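The House Slipper Question

I grew up in a shoes-on house. My mother vacuumed twice a week and that was the end of the discussion. So when I moved to Wullthorpe and started getting invited to people's homes, I wasn't ready for how many times I'd be standing in a front hall in one bad sock, being handed something soft to put on my feet.

I love it now. I'm a convert, and like most converts I'm a bit of a pain about it. But I did want to know how people manage the things, because my own slippers live under the couch, behind the bathroom door and (once, for most of June) in the trunk of my car. So I started asking. Everybody had an opinion.

Carmela Monti has run a guest room out of her place in Roltby for longer than she'd like me to print, and she buys house slippers the way other people buy dish towels. Slides only. "Anything with a back gets stepped on," she told me, "and then you've got a slide anyway, only an ugly one." She goes for thick soles and a wide strap that fits a narrow foot or a broad one, and she sticks to pale colors. I said I'd have gone straight for navy, to hide the dirt. She looked at me like I'd offered to hide the dirt in her soup! Pale slippers get washed, she says, and dark ones get forgotten.

Hers go in a pillowcase on a cool wash and then dry on the windowsill, soles to the sun. I tried it with mine and they came out a little stiff but otherwise fine. Do not put them in the dryer. I tried that too.

Then there's storage, which is where I've always come undone. I've owned a basket (everything sinks, and you spend your mornings digging for a left foot), a bench with a lid (the lid becomes a shelf for mail) and one of those hanging pocket things that made my closet door look like it was growing mushrooms. What I'd never had was a plain open rack, mostly because I thought of them as dorm furniture.

Khanyisile Adams talked me out of that. She helps people set up small apartments, and she's a big believer in open shelves for anything you use every day. If you can see it, you'll put it back. If you have to open something first, you won't, or at least I won't. Her rules are pretty loose – keep each pair together, point the toes to the back so you can slide your feet in as you turn around, and leave one shelf with nothing on it. I pushed her on that last part. An empty shelf in a small apartment seems like showing off. "It's for whoever comes over," she said. "Where else are their shoes going to go?"

I had no answer, so I went home and measured the wall by my door.

There's also the matter of where the thing stands. I'd always assumed the front hall, but my front hall is three steps long and one of them is the mat. Khanyisile likes a rack beside a chair, any chair you can sit down in, and she doesn't care if that means it ends up in the living room or next to your desk. You sit, you swap, you get up. My friend Hopkin, who is 329 miles away and weighed in by phone without being asked, thinks shoes near a good armchair are a disgrace. He keeps his in the garage and walks across cold concrete every morning to get them, so I'm not taking notes.

As for looks, black metal with light wood boards is the combination I keep coming back to. It goes with more or less everything, the wood stops it from feeling like a gym, and pale slippers look nice on it even when they're not lined up. Mine rarely are. I've got four pairs now, which for one person with two feet is plenty, and on a bad evening there's still one slide lying on its side and its partner a shelf away. I can find them both, though, and I haven't looked under the couch in weeks.

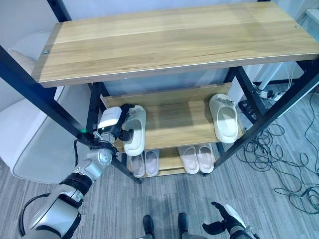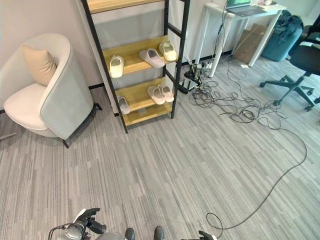

Page last changed: June, 4 p.m.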